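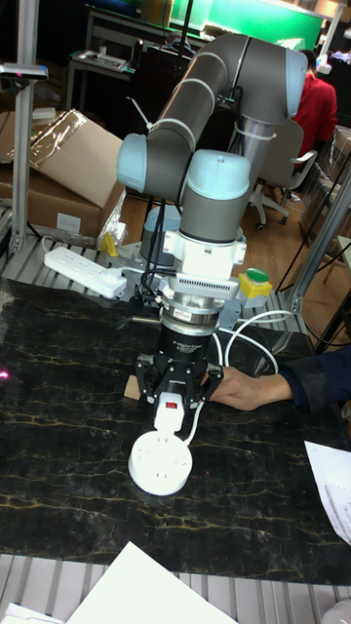

Equipment spending for the first half of the grant is now committed except for the second gripper set and the spare cables. We ask for approval of the revised split below before the April order goes in. The main change since the last report is in the budget for the tool end of the arm. Our test tasks have moved from blocks and cups to household electrical parts, and a two-finger gripper holding a white plug over a round socket adapter needs a much closer fit than we planned for in the original application. The arm itself needs no change. The line for fingers, brackets and adapter plates does.

Print this page
E-mail this page

Progress report, equipment and planning
Prepared by the Châu project office, 3rd January

1. Where the money stands

The arm, the table and the control computer are paid in full. The table came from Drilleck as a kit of aluminum extrusion, and assembly took our own staff longer than the quote suggested. We have charged that time to the labor line and not to equipment. The Drilleck invoice matched the order apart from shipping, which went up between quote and delivery.

Grippers were budgeted as one set plus one spare. We now want two full sets with different fingers. Changing fingers between tasks means repeating the alignment, and on days with several tasks this takes up a good part of the morning.

2. Quotes received

We asked Orevis and Esura for prices on a matching pair of fingertips with a rubber face. Orevis quoted 392 dollars a pair and Esura 395. The prices are close enough that we compared delivery. Orevis gave four weeks and Esura gave 12. We recommend Orevis. Esura offers a longer warranty, but fingertips are a wear part and we expect to replace them before either warranty would matter.

Neither firm will hold its price past the end of April.

3. Consumables

This line was too small in the application. Plug and socket work uses up parts. Contacts loosen, cords get pulled at the neck, and an adapter that has been through many trials no longer grips like a new one. We treat adapters and plugs as consumables from this report on and have moved them out of the small tools line.

Cable ties, sleeving and replacement cable are in the same position. The bundle along the forearm has to be retied each time a sensor is added, and the present routing leaves little slack at the wrist. We would like to buy a proper cable guide. It was left out of the original budget to save money - a mistake on our part.

4. Staffing at the table

The application assumed one person could run two tables by the second half. We no longer plan on this. Parts still have to be set out and put back by hand between trials, and our safety rules require an operator within reach of the emergency stop whenever the arm is powered. The second table stays in the plan, but its start moves back until a second operator is trained. No extra funds are requested for this, as the delay frees enough in the labor line to cover training.

5. Open risks

Delivery of spare joints is slow and we hold none. A failed joint would stop work for roughly a month. We looked at a service contract and found it too expensive for one arm. If the second table goes ahead we will ask for a new price covering both.

6. Decisions requested

- Approve the second gripper set.
- Approve Orevis as supplier for fingertips.
- Approve moving plugs and adapters to consumables.
- Note the later start for the second table.

A revised budget sheet goes to the grants office separately.

Print this page
E-mail this page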